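Workshop Tips for the Cable Task

These tips are for the new members of the robotics club in Wanley. In our competition the robot must lay a cable through the holders on the board, and most of the lost points come from small things in preparation.

Let the gripper take the cable close to its end. A long free piece behind the fingers will swing and touch the brackets. Before you close the fingers, check that the cable makes a wide arch with no twist in it. 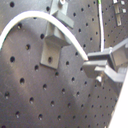 Gelport, Dec 28, 2025

Turn all bracket screws by hand first, and use the key only for the last part. The threads in the board can be damaged if the screw goes in at an angle. We keep 13 spare screws in a jar with a lid, please put back what you take.

Wipe the board with a dry cloth before each session. Put colored bands on your cable, so that the whole team can speak about the same place: "stop before the blue one" is easier to understand than "stop a little more to the right". In February we tested tape for this, but it became sticky at the borders and caught on the metal.
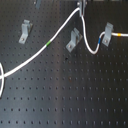
Brito, workshop instructor

Leave some slack between two holders. A loop which hangs too deep is easy to make smaller afterwards, but a tight cable will pull on the mount.

Write the settings of every run in the notebook, also for the bad runs. Our best result in the Drinduveo class was 217 points, and it was run number 19. Switch off the power before you change anything on the gripper.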